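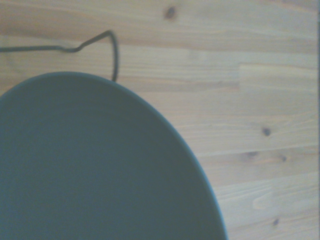
Grey on pale wood. The wire one is lying behind.

Today I am thinking about where dishes should live. In my kitchen they were always in one high pile, and the one I wanted was always at the bottom.

So I am trying a wire stand on the table. Mine is from Stemwood, it cost 12 dollars, and it is dark, so it shows nicely against the light timber.

My neighbour says a drawer is tidier. Maybe yes, but my drawer is 11 cm deep and it already has the tea towels and the baking trays inside.

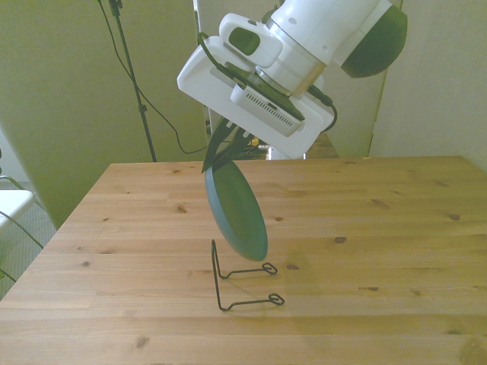 Blue-green dish, just above the stand.

I like this colour very much. Outside it is lighter teal, inside it goes to a darker green. No pattern, so it matches with everything in the cupboard.

One question for those who have the same kind of stand: do you keep it beside the sink or near the stove? I have 46 cm of free bench and I must also fit the kettle there.

Next I will do the mugs. In October I promised this to my sister already.

© 2019 Aníbal Vilela | Contact | Back to top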